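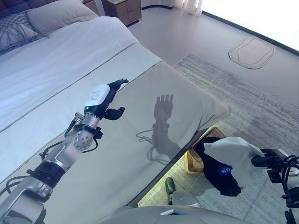 Skaltavetti percale set, queen: two months in

By Satish Shukla
Last updated: February
266 shares | 50 comments

Bought these to replace some saggy jersey ones. Paid 200 dollars at the Lukdale outlet, on sale, and winced.

Good stuff first. Crisp. Cool against the legs, and I run hot. Deep pockets on the fitted sheet, stays put on our thick mattress even with a kid jumping on it. Pillowcases have a proper envelope end.

Less good. Wrinkles! Straight out of the dryer they look slept in. I iron the top edge and call it done. Also loud for the first few washes, kind of a paper bag sound. Gets better.

Washed warm, low heat, no softner. No pilling so far. One loose thread at the hem, snipped it.

Compared to the Bonilis set in the guest room: Bonilis is softer, thinner, and went gray on me. Havent tried Ankrah, too pricey.

Would I buy again? Yes, on sale. Full price no. Get white, the blue bled onto a tshirt at my sisters.

Four out of five.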